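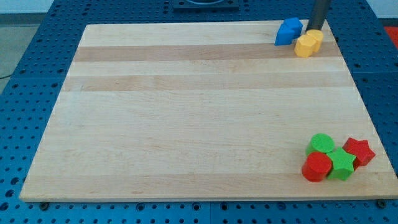 FOR IMMEDIATE RELEASE
27 Sep 2019

Altach Adds Foam Block Set and Hardwood Play Board to Classroom Range

Altach, a supplier of furniture and materials for early learning rooms, today announced the Dresarik line, which pairs solid-color foam building blocks with a flat hardwood board. Both items can be ordered now by schools, child care centers and therapy practices.

The blocks are cut from closed-cell foam and colored through the full thickness, so a nick or scuff on an edge shows the same color underneath. Colors include red, green, yellow and blue. The set contains cylinders, faceted prisms and arched, house-like pieces with stepped faces. The surface is left matte. Testing in July showed that a glossy skin made stacked pieces slide at low angles, and the coating was dropped from the specification.

The board is glued up from strips of hardwood, with pale strips and darker tan bands running across the width. It is sanded on both faces and finished with a clear oil. Color and grain vary from board to board, and small marks in the wood are accepted under the grading rules as long as they cannot be felt with a fingertip. The board has no rim or feet and lies flat on a table or bench. It may be used either side up.

"Teachers asked us for a work surface that stays put and has a clear edge," said Pui-shan Kong, product manager at Altach. "A child can see where the building area stops. The bands also get used as start lines and streets, and we have kept them wide for that reason."

The boards are made by Simanjuntak, a woodworking shop that has supplied Altach with shelving for 11 years. Foam cutting is done in house. Each block is checked against a template before packing, and pieces with torn corners or uneven faces are recycled into packing material.

Care and storage

Blocks can be washed by hand in warm water with mild soap and should be air dried. Machine drying is not advised. The board should be wiped with a damp cloth and not soaked. Oil may be reapplied once a year, or sooner if the surface looks dull.

Ordering

The standard Dresarik set contains 130 blocks and one board. Replacement blocks are sold by shape in packs of 6. Boards are also sold separately. Delivery takes around three weeks from receipt of order. Foam samples are available on request – please state the colors required.

The line will be distributed by Amen, which also handles returns and spare parts.

Press contact: Pui-shan Kong, Altach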